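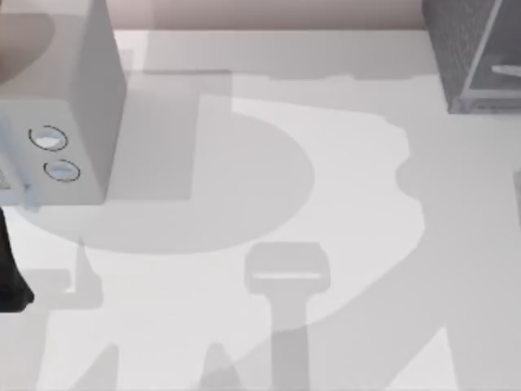 3.2 Control layout and first-use errors

Figure 2. Rendered view of a white, box-shaped appliance with two round buttons on the front, each outlined by a thin black ring.

Participants were 32 adults recruited through the Trurnside housing office, 22 of whom lived alone. Each completed a set of short household tasks using printed instructions in one of two versions, Stelik or Darneo. The Stelik version names controls by position ("upper button"), while the Darneo version names them by purpose.

We recorded 186 first-use errors across all tasks. Roughly 34 percent were made on steps where two controls of the same shape were mentioned in one sentence. Splitting such sentences lowered the error count in both versions, though the drop was smaller for Darneo. Older participants reread the instructions more often — usually before touching anything — and made no more errors than the others.

Errors were coded by Barbara Ostrowski using the Vahidi scheme, with one change: skipped steps and reversed steps were kept as separate categories. Coding was finished in July. Results by task are given in Section 3.3.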